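Gloves, Mittens and the Basket by the Door: How We Finally Keep Ours in Pairs

Posted May 15, 2018, in Closets and Entryways 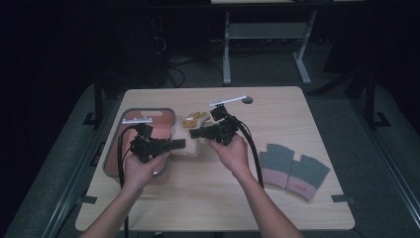 May is when I do the gloves. I know most people shove them in a bag on the first warm Saturday and forget about them until the first cold one, and I did it that way for years, and every December I would be standing in the hall with two left gloves and a bus to catch. Now I take an evening in the middle of May, put the radio on, clear off a table and go through every last one of them — winter gloves, work gloves, the thin ones for driving, the fingerless ones I wear for typing when the heat is low. It takes longer than you'd think and I rather enjoy it.

Last spring I did count, just the once, for my own curiosity, and we had 163 single items of handwear in a house with four people living in it. That's an odd number, you'll notice. The stray turned up in August inside a rain boot.

Start by getting them all in one place

Go through the coat pockets first. Then the car, the shed, the bottoms of the backpacks, the top of the fridge (I don't know why, but check). Turn each pocket inside out while you're at it and give it a brush, and you'll have done half the work of putting the coats away too.

Use a table if you can. I used to do this on the bed, and gray gloves on a dark blanket just vanish. A light tabletop with a good lamp over it shows you the holes and the pulled threads right away. If yours has one of those cable holes in it, put a saucer over it before you start sorting buttons and glove clips.

Two kinds, two baskets

Knitted things and work gloves shouldn't live together. Work gloves carry grit and splinters and sometimes a bit of oil, and wool picks up all of it. I learned this from a pair of cream mittens my aunt made me, which spent one summer underneath the pruning gloves and came out looking like they'd been used on the car.

For the work gloves I like a plain plastic tray with a handle slot, the kind you can carry in one hand and rinse under the garden tap. Don't get one with a lid. Work gloves need air, and a tray with a lid on it will smell like a pond by the Fourth of July. Shake each glove out over the trash, bang the pair together a few times outdoors, and check the palms, where the patches go first. A fabric glove with a sound patch and a dirty back has plenty of life left in it. One with a hole in the fingertip goes to the painting shelf, and after painting it goes in the trash without any ceremony.

Knitted gloves get washed before they're stored, every pair, even the ones you think you only wore twice. Moths go for the places where hands and cookies have been. Cool water, a little wool wash, ten minutes of soaking, and please don't wring them. Roll them in a towel and press down with your forearms, then lay them flat. If they're fingerless, pull the thumb opening gently back into shape while they're damp, and smooth the cuff with the flat of your hand so the ribbing doesn't dry in a ruffle.

Keeping the pair a pair

I've tried clothespins, safety pins, rubber bands (never again, they perish and stick) and those little plastic clips that come on new socks. What I've settled on is the overlap and fold. Lay the two gloves side by side with one a little over the other, cuffs toward you, and fold the pair up from the fingers. Then turn one cuff down over the whole bundle like you would with socks, but loosely. A tight sock ball stretches a knitted cuff, and by winter it'll slide down your wrist every time you reach for something.

My neighbor Jonatan Boström, who has three boys, does it differently. He threads a length of yarn through both cuffs with a big blunt needle and ties it in a bow, and the boys aren't allowed to untie theirs until they've got both hands out ready to put them on. I can't say I have the patience, but he hasn't bought new gloves in two winters!

A word about labels. If a glove has a care label sewn on the cuff, leave it on until you've read it properly and written down what it says, and then do as you like. I snipped the label off a lovely pair once because it scratched, and washed them by guesswork, and they'd have fit a doll. I keep an index card taped inside the closet door now with one line per pair: "gray, pink cuff, cool wash" and so on. It's not pretty but it's been up there a good while.

Where they go for the summer

Ours go in cotton bags, one for each person, on the closet shelf at eye level. I did buy a set of zippered vacuum bags one year and regretted it, since wool that's been squashed flat for six months takes ages to spring back. An old pillowcase does just as well. Tuck in a bar of soap still in its wrapper, or a bit of cedar if you have it, and refresh the cedar with some sandpaper when it stops smelling of anything.

The work gloves stay out, of course, because summer is their season. The tray sits on the low shelf by the back door, and the rule is that gloves go in it palm up and never in a fist. A crumpled glove dries crumpled, and then you're prying the fingers apart with a pencil the next morning.

The singles

Keep a small bag for the odd ones, and go through it when you do the rest. I give a single glove one full year. After that, a knitted one gets cut up for patches or slipped over a jar to keep the tea warm, and a sturdy one hangs on a nail by the grill. Fingerless singles make very decent sleeves for a coffee cup if you close up the thumb hole with a few stitches.

A reader wrote in after my last closet page to ask whether leather gloves get the same treatment. They don't, and please don't soak them. Wipe them with a barely damp cloth, let them dry away from the radiator, and rub in a little leather conditioner with your fingers. I'll do a proper page on leather in the fall, once I've tested the two conditioners I have in the cupboard on something I don't mind ruining.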